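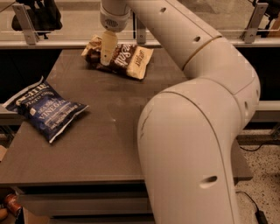 Fergus Purves wrote in to ask whether his wife can simply refuse to be divorced, and if I'd mind answering in normal words instead of lawyer words. Happy to, Fergus! So many of you send me a version of the same thing that I've put it first.

Can my spouse say no?

In the US, not really. Every state has some form of no-fault divorce now, so a spouse who won't sign can slow you down and run up the bill, but usually can't keep you married forever. A few states do make you live apart for a while first if the other person won't agree, so look up your own state before you plan anything around a date.

What if they just ignore the papers?

Then you ask for a default. You show the court your spouse was properly served, the deadline to answer went by, and the judge can go ahead without them. Mine was a default (my ex had moved out to Hastden and quit picking up the phone), and the hearing was over before I'd gotten comfortable in the chair.

Do I have to prove anybody did something wrong?

For a no-fault divorce, no. You say the marriage has broken down, or whatever phrase your state likes, and that's generally enough. Some states still let you file on fault grounds such as adultery or cruelty. I thought hard about it, mostly because I was mad, and my lawyer at Moncrieff talked me out of it in 5 minutes. More hearings, more money, and the house would've been split the same way.

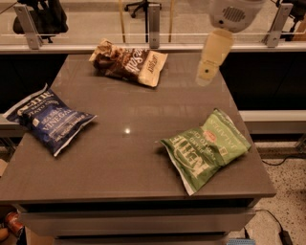
She did tell me there are cases where fault matters, like when one spouse has blown through the savings or when alimony is on the table, so do bring it up if that's you.

What did yours cost?

$2,465 all in, and that's with no kids and not much to fight over. Filing fees vary a lot by county. If you can't afford the fee, ask the clerk for a waiver form, please! I paid mine on a credit card and found out about the waiver three months later.

Can I do the forms myself?

Lots of people do. I did my first draft in Gurix, which is fine for filling in boxes and not much help with retirement accounts. If there's a pension or a house, pay somebody for an hour of their time.

Do we need separate lawyers?

One lawyer can't properly look out for both of you. What you can share is a mediator. We tried Kesow Mediation for 3 sessions before my ex dropped out, and even so we'd settled the car and the dog by then, so I don't count it as wasted.

When can I get married again?

Once the judgment is final, and in some states there's a waiting period on top of that. Ask the clerk, get it in writing, and don't put a deposit on a venue until you have.

Are you a lawyer?

Nope. I'm a person who got divorced and kept all her notes. I read every email, but I can't tell you what to do in your own case, and if there's a court date on your letter, call legal aid in your county before you write to me.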